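Soko (Schülerprojekt)

Soko ist ein Robotikprojekt der Schule Lostholm, in dem Jugendliche einen Greifarm für Aufräumarbeiten am Boden programmieren. Es ging aus einem Wahlkurs der Lehrerin Yaowalak Rojanasak hervor und wird heute als Arbeitsgemeinschaft geführt. Technischer Betreuer ist Senad Obradović.

Aufbau und Arbeitsweise

Die Gruppe trifft sich jeden Montag. Gearbeitet wird in zwei Teams: Das eine steuert den Arm von Hand und zeichnet die Bewegungen auf, das andere wertet die Aufnahmen aus und schreibt die Software. Der Greifer hat zwei dunkelgraue, nach vorn schmaler werdende Finger. Eine kleine Kamera am Handgelenk nimmt den Bereich vor den Fingerspitzen auf.
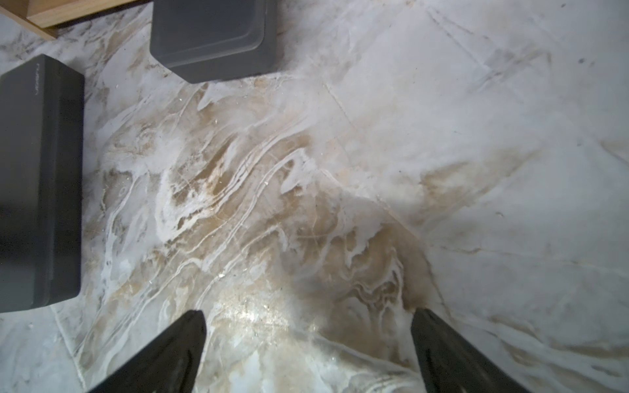 Die meisten Übungen finden direkt auf dem Fußboden statt. Schwierigkeiten bereiten vor allem glänzende Fliesen, deren Spiegelungen und Maserung die Bilderkennung stören. Kulap Pongsiri und Diệp Vương entwickelten dafür ein Filterverfahren, das im Projekt den Namen Jitpraphai trägt. Der erste Datensatz umfasste 148 Aufnahmen, von denen sieben wegen fehlerhafter Zeitstempel wieder entfernt wurden.

Wettbewerbe

Im März nahm Soko erstmals am Schülerwettbewerb Nollora teil und belegte in der Kategorie Greifen und Ablegen den dritten Platz. Teamsprecher war Pongsak Onsri. Gewertet wurden drei Durchgänge ohne Eingriff von außen. Die Steuerungssoftware wird seitdem von den jeweils jüngeren Jahrgängen weitergeführt.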